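Share (58) Comments (6)

Household Care, Unit 4: The Wash Basin and What Collects Around It
Handout for the Tuesday group. Please bring it with you in November, when we go back over everything.
Tapia Home Skills Course

Welcome back, and thank you for all the kind notes after the kitchen unit! Several of you asked for something you could stick on the inside of a cupboard door, and I'm afraid this one has come out too long for that again, but you can always cut out the parts you need.

We are spending the whole session on one piece of furniture, the sink unit. I used to teach it in twenty minutes at the end of the bathroom day and I always felt bad about it, because a sink gets used more than anything else in the room and it gets the laziest cleaning (mine included, on a weekday morning, with the sleeve of my robe). So we'll take our time.

1. Clear it first

Take everything off the top and out of the bowl before you so much as wet a cloth. I mean everything: the cup, the bottle that has been lying on its side for a month, the odd bit of plastic that someone stood in the basin and forgot. Put it all in a tub on the floor, or on a neighboring surface if you have one, and keep that surface out of your way until you're ready for it.

If you are working at one of the practice units, stand square to the front edge with your feet a little apart and reach forward from the shoulder. Start with whatever is in the bowl, then do the counter from the back to the front. Loose strips and trays come off too, even the ones lying neatly along the edge that look as if they belong there.
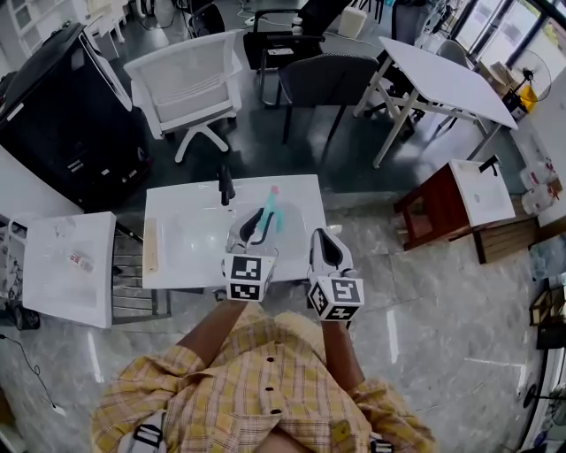
2. Wash from the top down

Now the cleaning proper. Fill a small pail with 200 ml of the Pitine cleaner and three liters of warm water, and have a second pail of plain water next to it. If you have a different cleaner at home, follow its own label and ignore my numbers.

Faucet first. Go round the base with an old toothbrush, since that is where the gray ring forms, and then wipe up the neck and along the spout. A black faucet shows dried drops much more than a chrome one does, so buff it with a dry cloth straight away. Please don't use anything gritty on it.

Next the flat top, in long strokes from the back edge toward you. Glossy white is forgiving from across the room and very unforgiving up close, and if your cloth is dirty you will only be moving the smudges about. Rinse it more often than you think you should!

The bowl comes last. Work in circles from the rim down to the drain, with a little extra time under the overflow hole if yours has one. Rinse, and then rinse again.

3. Look at it from somewhere else

A short step, and one that people skip when they're tired. When you think you have finished, put the cloth down and move. Crouch a little, or go around to the side, and let the ceiling lights shine across the surface. Streaks that were invisible from the front will show up at once. In a bright, open room with lights overhead you can do this from nearly anywhere. At home, with one lamp over the mirror, you may want to switch on the hall light as well. 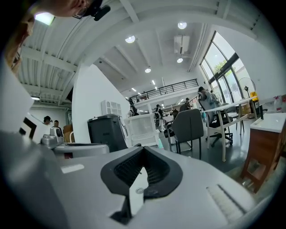

I do this twice, once while the top is damp and once after it has dried, and the second look nearly always finds something. If you see a dull patch, go over it with plain water only. More cleaner will make it worse.

4. Putting things back

Wipe each item before it goes home. Bottles leave rings, and a clean counter with a sticky bottle on it is back where it started by suppertime. Anything you haven't used since our last unit can go in a drawer, or out.

For next time

Clean one sink at home in this order and write down how long it took you, start to finish. Bring an old toothbrush and two cloths, one for wet work and one for drying. The Fikico cloths from the first week are fine if they have been washed without fabric softener.

156 people saved this handout
Share | 6 comments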